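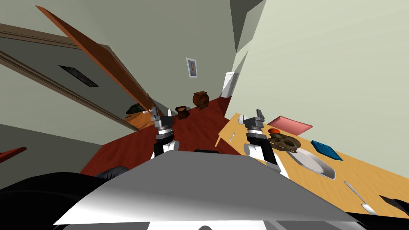 4. Preparing a Simulated Tabletop Episode

This section describes how to prepare, run and record one episode of the tabletop evaluation in the Mondbridge simulator. It applies to the two-arm robot model with parallel grippers. Readers should have completed the installation in Section 3 before continuing.

4.1 Background

The evaluation measures how well a policy trained only on rendered scenes handles changes in object placement. Each policy is tested over 300 episodes in furnished rooms. The table carries a mix of everyday items, such as a tray, a ball, a plate and cutlery, so that targets differ in height, outline and color. The room layout stays fixed within a test block. Only the tabletop objects are moved between episodes.

The method was developed by Shigeru Ueda and Elżbieta Jabłońska under the Oltska project. The current protocol was approved on 28/08/2026 and replaces all earlier versions.

4.2 Loading the Scene

1. Start the simulator and open the Scenes panel.

2. Select the room file and wait until the status line reads Ready.

3. Load the robot model. Confirm that both arms are raised and clear of the table, with the gripper fingers open.

4. Open the Objects panel and choose an object set. The Bastero set is the default for all reported results.

5. Enter the episode seed. Use each seed once per policy.

6. Select Place Objects. The simulator drops each item from a low height and lets it settle.

Note: Thin objects such as spoons and knives take longer to settle than other items. Do not start the episode while the contact indicator is still flashing.

Caution: Do not move objects by hand after placement. A scene changed in this way no longer matches its seed, and the episode must be discarded.

4.3 Checking the Viewpoint

1. Switch to the evaluation view.

2. Check that both grippers and the working part of the table can be seen. Part of the robot body may also appear in this view – this is expected and should be left unchanged.

3. Leave walls, doors and furniture visible. Policies are tested against the full background, and hiding it will raise scores.

4. Save one still image under the episode number.

4.4 Running the Episode

1. Load the policy file and select Run.

2. Allow the episode to continue until the simulator reports success, failure or time-out. The limit is 300 control steps.

3. If an arm strikes the table edge, let the episode finish. Record the contact in the log.

4. Select Reset before entering the next seed.

Caution: Reset returns the arms to their starting pose but does not clear the policy memory. Reload the policy file after every 100 episodes.

4.5 Recording Results

Success is recorded when the target object rests in its goal area with both grippers released. Partial results are entered as failures, with a short remark. Episodes stopped by a software fault may be repeated up to 2 times under the same seed.

Completed logs are passed to the Doležal scoring tool, described in Section 5. Keep the original logs until the scores have been checked by a second operator.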